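Slide 6. What we collected

Wrist camera only, no overhead view. 544 demonstrations kept after review, 38 dropped. All gathered at the Drokcombe site by two operators, Halfdan Gunnlaugsson on the first rig and Unathi Pillay on the second. Task set has 4 variants. Mention that the operators swapped rigs in March, so rig and operator can be separated in the results.

Slide 7. Frames during fast travel

Pause here. Between grasps the arm moves fast and the background smears while the fingers stay sharp, being fixed relative to the lens. First instinct was to filter these frames out on a blur score. We ran it both ways on Skirker.

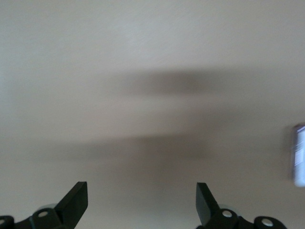 Filtering made the policy worse at approach. It had learned grasp poses well and had very little idea of how to get to them. We now keep travel frames and downweight them in the loss. Say that the weight was hand tuned and we have no principled value for it.

If asked about deblurring: tried once, dropped, adds delay at run time.

Slide 8. Labeling

Gripper state comes from the encoder, never from the image. Phase labels (travel, approach, close, lift) are set by the operator with a foot pedal. Pedal lag is corrected in Holst before export. Spot check of 3,000 frames by hand, mostly at phase boundaries. Most disagreements were travel versus approach.

Slide 9. Open items

Lighting changes between sessions. Tronel export still drops the last frame of each run.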